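Filed under: Projects / Robotics Club / Gallery

Handheld gripper sessions, February: gallery notes

The robotics club at Saldale takes on one long project each year. This year's is a demonstration set: short recordings of people doing ordinary handling tasks with grippers they hold themselves, later used to train a small policy for the club's bench arm. The task list covers opening and closing drawers, placing small objects on shelves, and moving light furniture a short distance. Members work in pairs and swap after every block.

The club met in a furnished room in Grirkerbridge for the main block of recording. The workshop in Emusville has better light but almost nothing in it that a person would want to open or tidy. The notes in this gallery are by the person who kept the log, with corrections from Loretta Lindgren on the calibration.
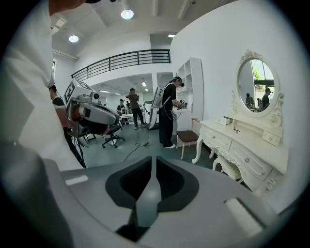 Words: Leilani Mbeki | Log and captions: Kenji Achterberg

Main room during a shared block. Several members are on the floor at once, two of them with grippers in hand. The person by the wall shelving wears the back-mounted rig and is using both hands on the gripper. The white vanity on the right, with its drawers and oval mirror, was the fixture for the drawer tasks.

The finger blade of a third gripper is in the foreground. Blade seating is checked at the start of each block: close fully, open fully, close to half, and compare with the reference values on the sheet. If half-close is out of tolerance, the unit goes back to the table and the block is logged as void.

The gripper at mid-left carries a white marker block with a black pattern on top. Markers have to stay clean and flat. Loretta found that a thumbprint across one corner was enough to lose tracking for several seconds, so handling is by the body only.

Mirrors were discussed at length before the session. The tracking software picks up features in a reflection and treats them as real points at twice the distance. Marisol Park wrote a mask for the drawer tasks which discards anything inside the oval. It works well when the operator faces the vanity squarely and less well at an angle – those clips are marked for review.

Results so far

The log stands at 1,571 clips. Of these, 345 are drawer tasks and 227 have been rejected, mostly for lost tracking at the start of the motion. Rejected clips are kept in a separate folder and are not deleted, as Loredana Amato is using them for her coursework on failure detection.

Shelf placement has the lowest rejection rate. The open cubbies give a clear view of the target throughout the approach, and the motion is short. Drawers are harder. Round knobs in particular need the blade to come in level, and new operators tend to drop the wrist in the last part of the reach.

The first training run used shelf clips only and took a night on the club machine, which we call Eze. The bench arm placed the test block correctly in 4 attempts out of the set and stopped short in the others. A second run with the drawer clips added is queued. Settings for both runs are in the shared folder, under the month.

Members who have not yet done the calibration sheet should do so before booking a block. Gloves are not needed. Long sleeves should be kept clear of the blade.

Comments (3)

M. Park
The mask script has been updated. If you pulled it before the drawer block, pull it again – the old one clips the top of the upper drawer.

fenwick_t
How many attempts were in the set for the shelf test? The 4 doesn't mean much without it.

Kenji Achterberg
Fair point. I will put the full table in the shared folder with the second run, so both can be read together.

Contact the club | Copyright Saldale Robotics Club | Back to top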